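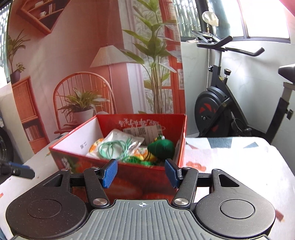
The case for keeping the box

Every September our residents' association at Funell Court holds a clearance of the shared storage rooms, and every September the first things carried out to the recycling bay are cardboard boxes. This year 36 of them went in a single morning. Many were sturdy printed cartons of the sort in which fruit is sold or given as a present, with clean walls and sound corners. The association's guidance describes them as packaging waste. In our view that guidance should be revised.

A fruit carton is built to carry weight. It is stiffer than most of the storage bins sold for household use, and it costs its second owner nothing. The Wurnine bin recommended in last year's circular is a respectable product, but a household that buys several of them in order to hold cords, plastic bags, spare labels and similar small goods has spent money on a problem already solved by its own groceries.

The usual objection is one of appearance. Printed boxes are bright, they do not match, and a shelf of them looks temporary. We accept the point where a living room is concerned. It has little force inside a closet. A picture of fruit on the side of a box also has a practical use, for people remember it. Ask in any household where the string is kept and "in the red fruit box" will be understood at once, while "in the third gray bin" sends someone to open all of them.

A second objection deserves more respect. Open boxes invite clutter, and a container without a lid will accept whatever is dropped into it. Cord is the worst offender. Put away in a hurry, it works its way through everything else, and the box is soon given up as lost. The remedy lies in the coiling — a minute's work, done at the table before anything is put away. The Zarutar building has posted a short notice to this effect in its storage room, and its boxes are in noticeably better order than ours.

We would set limits. A carton that has been damp should go. So should one that has held spoiled fruit, and no household needs more than 2 waiting empty. Old shipping labels should be removed or blacked out before a box is placed in a shared room.

Within those limits, we ask that the clearance notice be reworded so that sound cartons are offered to residents for a week before collection. The shelf beside the Shen Street entrance would serve for this purpose and is at present used only for returned keys.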